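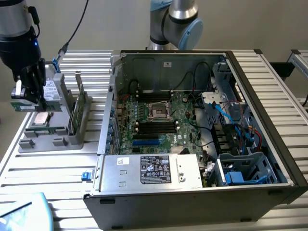
*Thin green circuit board in the gripper, grey parts tray on the table.*

# Cage and warm-up area, check before the amateur bouts

Place: Bovbridge sports hall, main floor and side hall
Date of check: 2025-08-01
Last full check: March
Cage: Pirker, eight sides, hired
Mats: Tsuchiya, owned by the club

Marks used: **OK** = no action. **FIX** = must be repaired before the doors open. **WATCH** = can be used, look again between bouts. Please do not use other marks. On the March sheet there were question marks and small crosses and I could not understand all of them.

## 1. Cage floor

- [x] Floor panels level, no step between panels. **OK**
- [x] All panel clips closed. **OK** I checked from below with a torch. Two clips were closed but stiff, and I put a little oil.
- [x] Padding under canvas, full surface. **WATCH** Near the red corner the padding is softer than in the middle. One can feel it with the heel. It is not dangerous in my opinion, but a fighter who turns on that foot may feel it also.
- [x] Canvas tension. **FIX**, then **OK** There was a fold as long as my forearm along the side of the judges. The canvas was pulled again and laced. After this I walked over it in socks and could not find the fold.
- [x] Canvas clean, no old tape glue. **FIX** Glue remains from a sponsor sticker near the centre. It must be removed with the mild cleaner only. The strong one makes the canvas slippery and the smell stays the whole evening.

## 2. Posts, fence and gates

- [x] Post pads, all eight, closed at top and bottom. **OK** The pad on post 5 has a new zip. Good work.
- [x] Top rail pad. **OK**
- [x] Fence coating without sharp places. **WATCH** One small place at knee height, between posts 2 and 3, where the coating is thin. It does not scratch the hand. I have put white tape on the outside so the next person finds it.
- [x] Fence ties, cut ends turned to the outside. **FIX** Three ties had the cut end inside. They are changed now, but I ask the team who builds the cage to think of this during the building. It takes much longer when the fence already stands.
- [x] Gate 1 (fighters), latch and second pin. **OK**
- [x] Gate 2 (doctor), latch and second pin. **FIX** The second pin was missing. There was a screwdriver in the hole. A screwdriver is not a pin. The spare pin from the Pirker box fits, but the chain is too short, so for now it hangs on a cord.
- [x] Gates open fully with no cable or chair behind. **FIX** Chairs of the first row were too close to gate 2. The row was moved back.

## 3. Steps and platform outside the cage

- [x] Steps fixed to the platform. **OK**
- [x] Non-slip strips on each step. **WATCH** The lowest strip is lifting at the left end. Press it again before the first walk-out.
- [x] Platform edge marked. **OK**
- [ ] Handrail on doctor side. Not delivered at the time of my check. The hire firm says in the afternoon. Whoever receives it, please write the hour here: ________

## 4. Warm-up area (side hall)

- [x] Mats joined, no gaps. **FIX** The mats move apart when people do takedowns near the wall. We have 48 mats and all are laid, so there is no reserve. I propose to tape the outer line, and to allow only pad work on the last row.
- [x] Wall pads to shoulder height. **OK**
- [x] Floor between changing rooms and mats is dry. **OK** when I looked. The shower door does not close well, please look again after the weigh-in.
- [x] Two separate corners, red and blue, with screen. **OK**
- [x] Heavy bag stand. **FIX**, taken out of use The Ferkel stand has a crack in the paint at the welded foot. I cannot say if it is only paint. It stands now in the store with a red label. Please do not bring it back because "it was fine last time".

## 5. Gloves, wraps and small equipment

- [x] Gloves for each bout in pairs, same weight, same model. **OK**
- [x] Inside of gloves, no hard places, seams whole. **WATCH** One pair, size L, has a loose thread at the thumb. It was cut short and the seam is closed. Keep it as last reserve.
- [x] Tape and gauze for hand wraps. **OK** 156 rolls of gauze in the cupboard, more than enough. The tape is less generous, so please do not use it for posters.
- [x] Stools, both corners, rubber feet present. **FIX** Blue corner stool had three feet of four. A foot was taken from the spare stool, which is now the one with three.
- [x] Buckets, ice, towels. **OK** The towels should not be white on one side and blue on the other, as in March. The referee could not see whose towel came in.
- [x] Disinfectant for canvas and gloves, in date. **OK**

## 6. Medical and exits

- [x] Doctor's table beside gate 2, free view to the cage. **OK** after moving the chairs.
- [x] Stretcher fits through gate 2 and to the side door without lifting over anything. **OK** Tried with the empty stretcher, twice.
- [x] Oxygen and bag checked by the medical team. **OK**, their own sheet is attached.
- [x] Side door unlocked from inside. **OK**
- [x] Ambulance place kept free. **WATCH** There was a van of the catering in it. The driver was friendly and went away, but he will return in the evening to collect.
- [x] Emergency lights. **OK** One lamp over the north exit is weaker than the others. Reported to the hall.
- [x] Seats. The plan allows 614. The gangway from the north exit measures enough at every point, also with the camera platform.

## 7. Noise and light

- [x] Lights over the cage with safety wire. **OK**
- [x] No light shines directly into the eyes of a fighter on his back. **FIX** I lay down in the centre and one lamp is very bad. It was turned a little to the east side. Then I lay down again and it was acceptable.
- [x] Horn heard inside the cage with music playing. **OK** Ten second clap also.

## Comments

For the March check I needed 69 minutes, and this time almost double. The reason is mostly gate 2 and the ties. I do not complain, but the next time the check should begin before the chairs are placed.

Still open when I sign:

1. Handrail on doctor side
2. Tape on outer line of the Tsuchiya mats
3. Glue on canvas
4. Longer chain for the pin of gate 2 (cord is accepted for one evening only)

If point 1 is not closed when the doors should open, the doors wait. The promoter has been informed and has agreed to it in writing.

Between bouts the gate person looks at gate pins, canvas fold on the judges' side, and water on the steps. Write on the back of this sheet, with the number of the bout.

Signed: cage inspector
Second signature (hall): ________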